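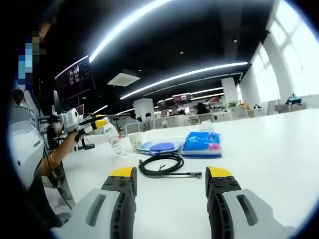 Isabelle Beaulieu asked whether the Sirkcombe word list can be used for teaching, and whether the spellings are safe to print. My reply is yes to the first question. For the second, please read the part on spelling before you print anything.

Sirkcombe word list — read me

The list holds dialect words for weather and farm work, collected in Sirkcombe and in the neighboring village of Brellon. There are 85 entries. Each entry has the word, a meaning in plain English, the village, and one sentence in which a speaker used it.

Files

words.csv is the main table
sentences.txt has the full sentences, one on each line
changes.txt says what was corrected and when
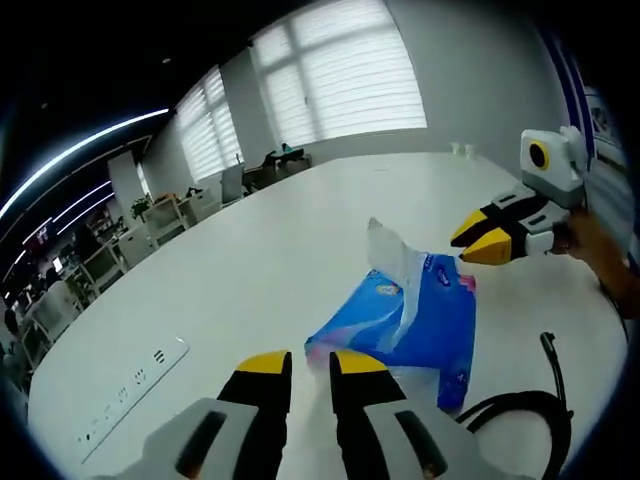

Spelling

The words were written down by ear. Where two speakers said a word differently, I kept both forms and joined them with a slash. Up to 20 entries have such a double form. Please do not choose one of them silently — write in your own notes which one you took.

Known problems

In 5 entries the village is missing. The words for frost were collected in December and are better covered than the words for summer rain. The column "age" was removed in version 2, as it was filled in for only a few speakers.

Use

You may copy and change the list if you name the source. Corrections are welcome by mail, with the entry number in the subject line. Last changed 6th April.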